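December, bench notes, ball pressure and bounce

Second round on the Jorkari match balls ahead of the preseason scratch games. Same pump and gauge as before. All 14 balls set to 80 kPa, left overnight on the rack, read again at 7:30 am before anyone touched them.

Two had dropped enough to show on the gauge. Both are from the older Brukari order. Valves reseated with glycerin, pumped back up, tagged red. The rest held.

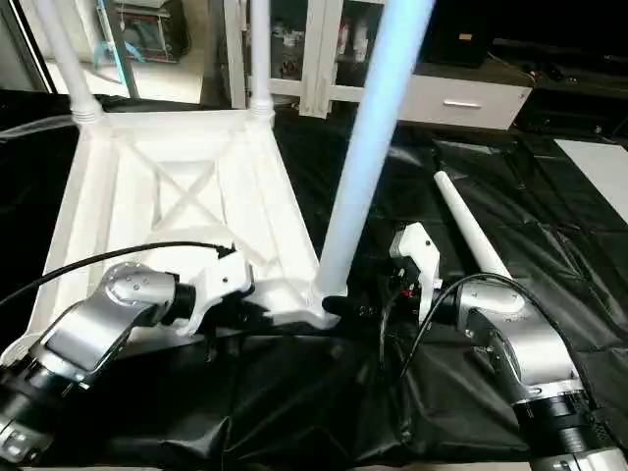 White table upside down, three legs in, fourth leg loose on the black sheet.

Drop test from 190 cm onto the hall floor, long axis level. Bounce is still all over the place if the ball lands even slightly on the point, so I threw out every drop that kicked sideways. Vestau balls come up higher than the Jorkari ones at the same pressure. Could be the bladder, could be wear on the grip. Can't separate those with what we have.

Štefanec gauge reads 2 kPa high against the shop one. Corrected in the sheet, not in the raw column.

To do: repeat on grass, weigh the red tags, order needles.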